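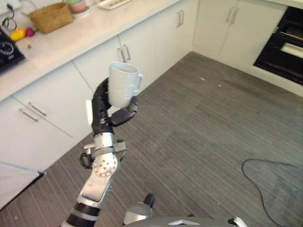
Chapter 10
Planning the Pre-Season

A team that has lost players over the summer must begin its work early. In this chapter we follow Alcides Cuervo, coach of the Halano handball club, in the weeks before the first match in October. He had 2 goalkeepers and very few players with experience in defence. We look first at how he divided the training hours, and then at how he chose his captain.

10.1 The first week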